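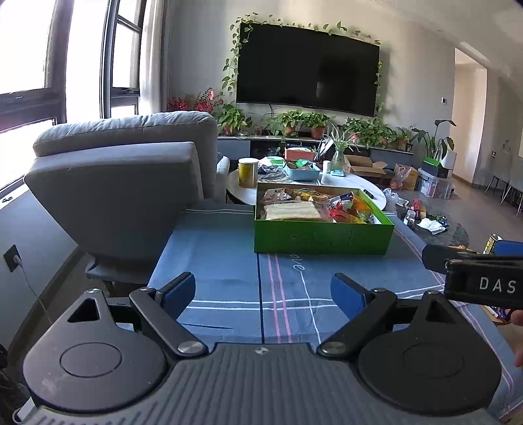 Kerkia replied that the captions stop after the second slide for all trainees who join with a screen reader, and asked that the ticket be opened again.

Ticket 393 -- Toltano course player, employment skills module
Status: reopened
Opened: 8/24/18
Site: Vastside training center

Problem as reported: Two trainees with low vision cannot finish the lesson "Your First Interview." The screen reader reads the title, then it goes silent. The Next button is there, but the Tab key does not reach it. A deaf trainee in the same group has no captions from slide 3.

Steps done so far:
Cleared the browser cache and logged in again. No change.
Tried a different browser. The Tab key now reaches the button, but the button is read as "graphic" and nothing more.
Opened the lesson with the mouse only. Works well, captions also missing.
Compared with the July copy of the lesson. In that copy the captions are complete, and the button has its name.

Note from Vastside: We think the fault came with the last upload. The old caption file has 1,237 words and the new one has almost nothing, only the text for the first slides. Please can you check if the export was stopped too early?

Reply from Cha support: Thank you for the comparison, it helped. The export did stop early. We have put back the July caption file on the test page. The button label is a separate fault and it is passed to Toltano.

Note from Vastside: Captions on the test page are good now, all slides. The button is still read as "graphic." Until it is repaired, we give the trainees the lesson as a text document -- they can send the answers by email. Five trainees have asked for this. Please do not close the ticket before the label is corrected also on the live page.

Waiting for: Toltano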